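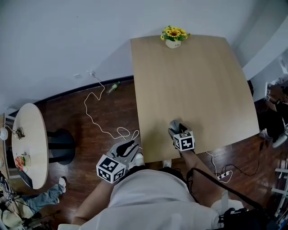
Hand-held grippers at the wood-grain table, with flowers at the far end.

Home | Articles | Events | Newsletter

Filed under: UX Research, Field Notes

Kuusk opened its Wolgate design office to visitors for an afternoon in July. I went mainly for the session on Flamia, the firm's internal pattern library.

Marta Zakharchenko gave the overview. Flamia holds 377 components, of which 214 are in production use. The rest are drafts or retired, and are kept searchable so that teams do not redraw them.

Xolani Ndlovu then covered naming. Components used to be named by appearance and are now named by task. The change touched 3,237 references in design files and took almost 2 months. A script handled the simple cases — nested variants were renamed by hand.

Questions were mostly about versioning. Minor releases go out without notice, and major ones need sign-off from each product team. I would have liked more on accessibility testing, which got a single slide. The slides are to be posted in the events section.

Contact | © Niser | Back to top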